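Kodarura Workshop Gallery: Processor Socket Work

Page 4 – Boards on the bench

This page belongs to the bench notes kept by Golshifteh Azimi for the Kodarura repair workshop. It covers the processor area of desktop and server boards while they are still mounted in the chassis. Loose boards are on page 3. Power supplies and drive cages have their own pages.

Most boards that come in for memory faults get a socket inspection as well. A bent contact or a dirty pad on the processor can disable a memory channel, and the fault then looks like a bad module. The order of work is fixed: power cord out, modules out and bagged by slot number, cooler off, old paste cleaned from the heat spreader, lever released, load plate raised, processor lifted straight up by its edges. The contacts in the socket are not touched and not wiped.

Slot latches are checked at the same time. A latch that does not return to its closed position is noted on the job sheet with the slot number. On boards with latches in two colors, the color is written down too, as makers use it to mark the order in which slots should be filled. The meaning differs from one maker to the next, so the board manual is the reference.

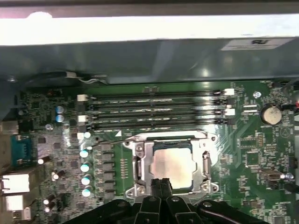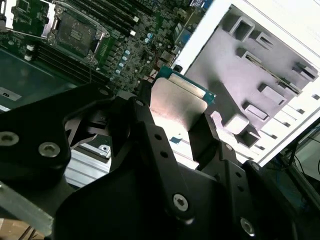
Processor in its socket beside the memory slots (first); processor out of the socket, silver heat spreader and green substrate (second).

Notes on handling

Processors that are out of the socket go into a clamshell tray with the contact side down and the lid closed. They do not go on the bench mat. Trays are labeled with the job number before the load plate is opened.

Socket contacts are inspected under the ring light from two directions, with the chassis turned 90 degrees between passes. A contact that is out of line shows as a break in the reflection pattern. Straightening is done only by Gerardo Donati. If more than one contact is damaged, the board goes to the Stomelia shelf for quotation.

Cables that cross the socket area are moved aside and held with a clip before the lever is released. A cable caught under the load plate can lift one corner of it – the processor may then still start, with errors that come and go.

After refitting, each machine runs the memory test for 19 hours. Results are filed by job number, together with the slot map.

The bench is open for drop-off on Tuesday. Boards left without a chassis need an antistatic bag.

Next page: Page 5 – Coolers and mounting brackets
Previous page: Page 3 – Loose boards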